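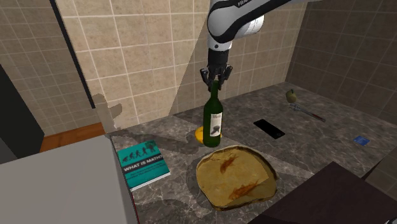 Figure 3. A kitchen counter from the Ollach scene pack, with the gripper closed on the neck of a wine bottle.

4.2 Counter scenes in the Ollach pack

We come now to the part of the Ollach kit that we enjoyed most, and on which we spent the better share of March. Ollach is sold by Plovov as a simulation package for teams that want to try out household picking tasks before they commit to hardware, and its kitchen scenes are, to our minds, the main reason to buy it. The buyer chooses a room, an arm and a set of loose objects, and the kit lays them out and renders the result from a chosen viewpoint.

The objects are a wonderfully mixed bunch. Figure 3 has a bottle and some fruit, as one would hope for in a kitchen, but also a teal book titled "WHAT IS MATH?", a black smartphone and a slab of stone with two fossil fish in it. Our second author, Delwyn Hapeta, was doubtful about this at first and would have liked more saucepans. We have come around to the vendor's way of thinking, though, and he has too (mostly!). Real counters collect all sorts of things, and a grasp planner that has only ever met mugs and bowls is in for a hard time when it moves into somebody's home.

For the trials in this section we used the bottle task on its own. The arm must take the bottle by the neck, lift it clear of the marble and keep it upright, and we left the neighboring objects where the kit had put them. We ran 1433 episodes across nine room layouts, with the default friction settings throughout. Of these, 109 ended in a dropped or tipped bottle, and when Cempaka Kusuma went through the logs she found that most of the losses came from approaches that were a little too low and met the shoulder of the glass before the fingers could close.

We should say a kind word about the rendering as well. Shadows fall on the walls as well as on the counter, and the dark glass picks up soft highlights, both of which matter a good deal to anyone training from camera images. We were less happy with the price of extra rooms, which Plovov sells in bundles of eight, and with the manual, whose chapter on contact settings we had to read several times over. The Bermúdez kit, reviewed in Section 4.3, is much better served in that respect.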